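Filed under: Household > Cleaning tools > Floors

Floor squeegee

A floor squeegee is a long handle with a flat, straight head that you drag across a hard floor to shift water. I grew up calling ours "the pusher", and half my street in Claltarton still does! The head carries a strip of rubber or foam, and the width is up to you (my Peltonen is a narrow one, good for getting behind the loo).

They suit tile best, especially a laundry or bathroom with a floor drain. Brooms look much the same from across the room, but bristles flick water about while a blade herds it along. Pick up the odds and ends first – cups, pegs, socks, whatever's landed there – or you'll be steering round them all arvo.

Foam heads are gentler on uneven grout. Rubber ones, like the Kulteck I had before, last longer but hate grit.

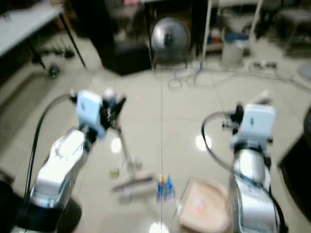
Which way should you work across a tiled floor? Start at the far wall and pull towards the drain or the door, overlapping each pass a little.

Rinse the strip afterwards and hang it head up, out of the sun.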